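Corkcombe Releases Minja 14 Firmware for USB Controller Adapters

KOLVILLE, May 18, 2022 – Corkcombe today released version 14 of Minja, its firmware for small USB boards that pass input from a mouse, keyboard or gamepad to a game console. The update is a free download for all registered boards.

Minja 14 replaces the polling loop used in earlier versions with an interrupt-driven queue. Input reports are now sent at a fixed interval, and the buffer holds 20 reports before the oldest is dropped.
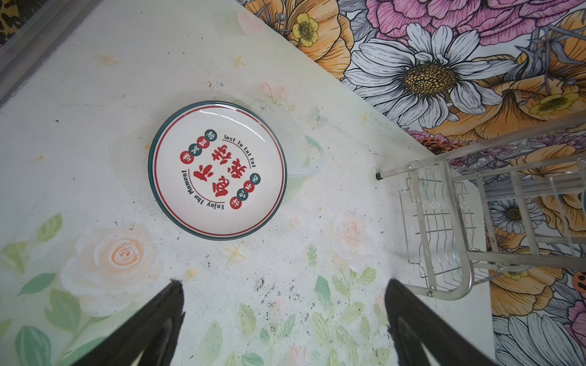 The configuration file format is unchanged. Profiles saved under the March release load without conversion, and button maps can be edited while the adapter is connected. Each board stores up to 200 profiles. 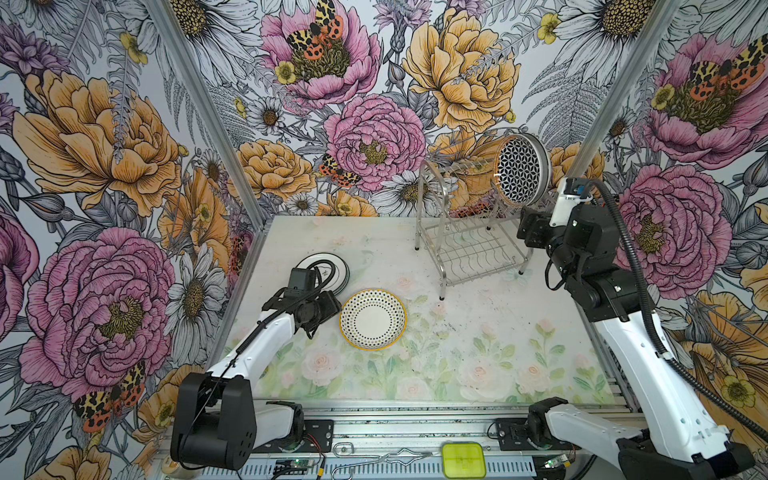

Two robot arms over a floral-print tabletop.

Corkcombe also confirmed that the Sedanero adapter board will ship with Minja 14 installed. The first production run is 3,000 units, supplied with pinned headers or bare pads. Boards with bare pads fit the existing case – the pinned version needs the deeper lid.

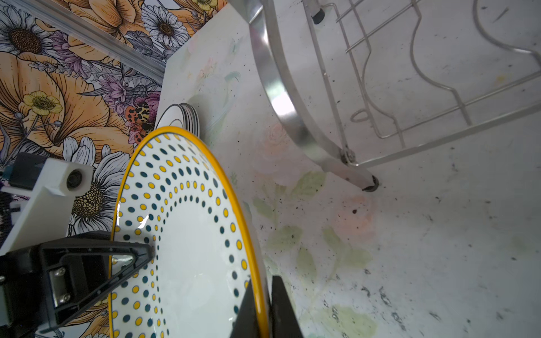
Yellow-rimmed plate with rings of mustard and teal dots, held in a black gripper.

Owners of first-generation boards should update the bootloader before installing. Release notes and checksums are on the Corkcombe download page.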